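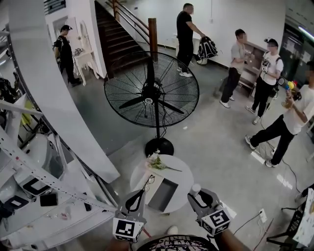
Small Round Table: a tidying notebook and file set

README, last updated March 24, 2022

Hi, and welcome to the folder. I've been keeping notes on how things pile up in the Forley room for a while now, and Mwanaisha Owino finally talked me into putting them somewhere other people could get at them. So this is the readme, the data card, and a bit of a ramble all in one file. Read as much as you like!

What's in the folder

There's one big spreadsheet (items.csv) with 2,859 rows. Each row is one thing found lying on a surface: what it was, which surface it was on, which zone of the room, and where it ended up after the tidy. A thing gets a new row every time it turns up, so my reading glasses are in there more often than I'd like to admit. Then there's surfaces.csv, a short list of every table, shelf and cabinet top with the nickname we use for it. And notes.txt, which is me typing at the end of each tidy, typos left in.

The room

Forley is a big open room with a gray floor and a staircase going up at the back, dark treads and a wooden handrail. Things collect at the bottom of those stairs like you wouldn't believe, because people put a bag down meaning to carry it up later and then go home without it. The zones I use in the spreadsheet are:

table: the small round white one on the pedestal base
shelves: the white metal unit by the curved wall
vanity: the ornate white one with the curved legs, near the door
cabinet: the little white one against the wall
stairs: bottom of the staircase and the first few steps
floor: everything else, sorry

The table

I have to talk about the table, it's the reason I started. It's tiny! You can fit a tray on it and maybe a bunch of flowers, and then somebody takes their glasses off and sets them right near the front edge, and now you're walking past it sideways. Black frames on a white top are at least easy to spot. The dark gray tray was my big idea for this. Anything small goes in the tray, the tray lives toward the right side, and the rest of the top stays clear. How well people stick to that, you can judge from the spreadsheet (sort by surface, then look at the "in_tray" column and feel my pain).

Flowers get their own category. I went back and forth on it. They aren't clutter exactly, but a bunch lying flat on a tabletop needs a home just as much as a phone does, and usually sooner. Müzeyyen Aydoğan thinks they should be counted with decorations. We agreed to disagree and I kept my column, hers is called "category_alt" and it's right next to it.

The shelves

The shelving unit has perforated uprights, so you can move the shelves up and down, and we have moved them up and down a lot. Phones get left lying flat on it, and the lower shelf is where the small stuff drifts. I used to write down every last bit from that lower shelf and it was making me miserable, so from December on anything smaller than a matchbox goes in as "small, mixed" with one row for the lot. If you're comparing before and after, please keep that in mind! It makes the lower shelf look as if it suddenly got much neater. It did not.

Bags

Backpacks are their own headache. They get picked up, held, moved, set by the cabinet, moved again. My rule is that a bag only gets a row if it's sitting by itself when the tidy starts. If somebody has hold of it, it's theirs and it's none of my business. I log the color (black and white, plain black, and so on) and never anything about what's inside.

The fan

The big black pedestal fan is in surfaces.csv, which confuses everyone. I put it there because the base is round and heavy and wide enough that people leave things on it. It's too heavy for me to want to shift, so it stays behind the table and the sweeping goes around it. Please don't hang anything on the guard.

Columns, quickly

item: plain name, lowercase, singular
category: mine
category_alt: Müzeyyen's
surface: nickname from surfaces.csv
zone: one of the six above
in_tray: yes, no, or blank if it wasn't on the table
went_to: where it ended up
who: always blank, I took the names out and kept the column so the old formulas wouldn't break

Things I know are wrong

The first 2,000 rows were typed from paper and my handwriting is terrible. There are still 20 rows where "went_to" just says "there". I know. Glasses are sometimes "glasses" and sometimes "eyeglasses", and a drinking glass is also "glass", so search carefully. A couple of trays got logged as items when they were only doing their job.

Also, the vanity is probably undercounted. It's over by the door and I tend to run out of steam before I get that far.

Using it

Go ahead and use any of it for your own tidying plans, a class, whatever you want. The Guden and Kang folders next to this one follow the same layout, with their own surface lists, so the nicknames don't carry over (the "table" in Kang is a workbench). Brandemer isn't ready yet. I've only done 2 tidies there and the notes are mostly complaints about the closet.

If you find a mistake, leave a line at the bottom of notes.txt with the row number. Mwanaisha reads those before I do and she's much faster at fixing them.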